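Tuesday, late. Spent the evening on the equipment budget, which has to be with Hanan before she goes on leave, and which I had been treating as a thing that might write itself.

We have 3000 for the rest of the year. Gronham wants 822 for a second pair of fingers and the mount that goes with them. Lestico will do the fingers alone for 409, with a delivery date they describe as "June, most likely" – I have met that phrase before. Nizar says buy the cheap ones and spend the difference on spare cables. Nizar always says spare cables, and I have stopped arguing, as the last two times he was right.
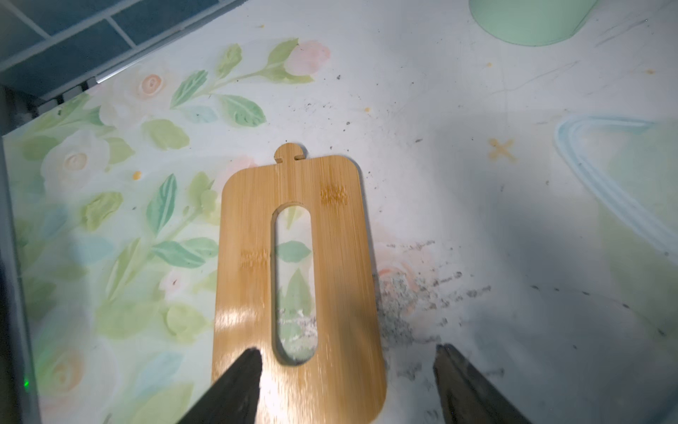
Wrist view, bamboo board on the flowered table.

Flat things are what the money is really for. A cup has sides to get hold of. A board lying on a table has an edge and very little else, and the slot down the middle looks more helpful than I suspect it is. Samira wants thinner tips, 259 the set, and drew me a diagram on the back of the Gronham quote. I now can't read the delivery terms.

Put the tips in. Put the Lestico fingers in. Left Gronham as a line marked "later," where it can keep company with the new chair. I also added a small sum for cleaning supplies, having looked at the crumbs on that tabletop for longer than I'd like.

Must ask Hanan whether shipping comes out of our pot or hers. Bed.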